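Drotum Supplier Ownership Records, data card

Version 4, last revised in August

What this is

A table of 2,164 small firms that sell to large corporate buyers, with fields for ownership, sector, headcount band and whether the firm joined a supplier training program. Drotum compiled it from buyer registries and program sign-up sheets. It was put together to look at whether programs for women-owned suppliers lead to more contracts. I maintain the files and I am not convinced they can answer that question. Please read the whole card before you quote a result from it.

Where the rows come from

Most rows come from Wodinar, a registry where firms describe themselves. The rest come from Heffernan, which checks share records before it lists anyone. The two sources disagree more often than I would like. When they do, we kept the Heffernan value and put the Wodinar value in owner_alt. Earlier versions dropped the second value, so don't mix them with this one.

The "woman-owned" flag

The flag is 1 if women hold more than half the shares on paper. It says nothing about who signs checks, who hires, or who talks to the buyer. A firm can change its share split before applying to a program, and the table has no history that would let you spot this. Anyone using the flag as a stand-in for control is making an assumption the data does not support.
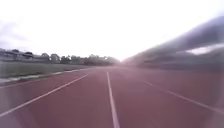
Lane lines on a running track, under a very bright sky.

Program fields

joined: 0 or 1. A firm that signed up and never attended still gets a 1.
months_in: capped at 12, even for firms that stayed longer.
contract_after: any contract reported by the firm, of any size. One small catering order counts.
score_wuva: a readiness score supplied by Wuva. We have asked how it is calculated and received a brochure. I would leave it out of any model.

Known problems

Firms that closed are missing. This makes every program look better than it was.
There is no comparison group worth the name. Firms chose to join, and the ones that did were probably already looking for bigger buyers.
Headcount is in 3 bands, and the top band is far too wide.
Sector codes were assigned by hand and some are plainly wrong.

Fair uses

Counting firms by sector, testing record-matching code, teaching people to clean messy registry data. Claims about what a program caused are outside what the table can carry, whatever the launch slides said.

Files

suppliers.csv
fields.txt
changes.txt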